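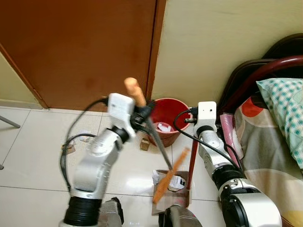

Bedroom floor task: broom in the left gripper, dustpan in the right.

Mendbridge pre-purchase checklist, two-arm floor cleaning unit
Filled in by Živko Popescu, 7th September

I've left my comments in long form, because the people signing the order will want to know what we're paying for as well as whether a box got ticked.

1. Grip on long handles
OK. Both tools are ordinary household ones, and I'd like to keep it that way. Flaltent offers a special broom and pan set at $69, and I have left it out of the budget for now.

2. Cables at the wrists
Comment. They loop out quite freely on both sides. Lovely for movement, I'm sure, but please ask Kolev to quote for cable clips before we order - I'd hate to see one catch on a chair leg or a bed frame.

3. Gripper surfaces
Comment. Look closely under a good light and note any marks, even tiny ones. Replacement finger covers are $266 a set, so I've put one set in the first year and one in the second.

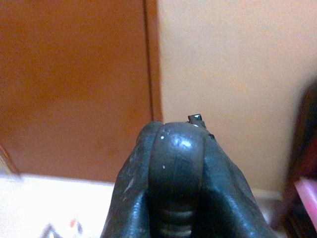 Gripper surface close up. Small white flecks on the top, dust or scuffs, to be wiped and looked at again.

4. Working room
OK with a note. Our smaller bedrooms have a door, a bed and a wastebasket all within a few steps of each other, and that is the kind of space we should be budgeting for, bless them. Shiny tile should be on the trial list too, along with paper scraps and small boxes left on the floor.
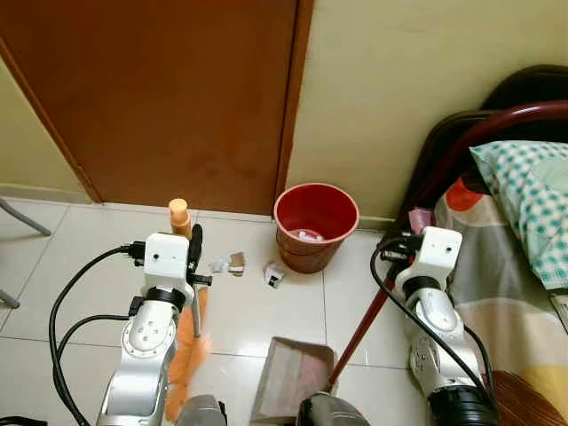 5. Service and spares
Open. Oralon's service plan allows 10 visits a year and Kolev's allows five. I lean toward the smaller plan to begin with, and we can have another good look at it in November once the trial hours are in.

Result: hold the order until items 2 and 3 are answered in writing.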